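Mornville Community Kitchen - January progress report to the Tririne Fund

Prepared by Elias Majali 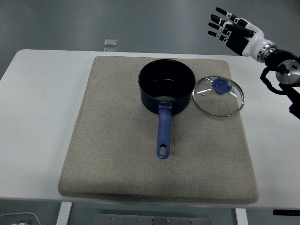

Classes

Our evening cooking course ran four times this month at the Relstead site. We had 18 people enrolled, most of them new. Doğukan Bayram taught the soup and rice lessons and will take on baking next.

Spending

We spent $1,233 of the $3,000 grant, mainly on groceries and room rent. The Tuncer invoice is still open - we expect it in the next report.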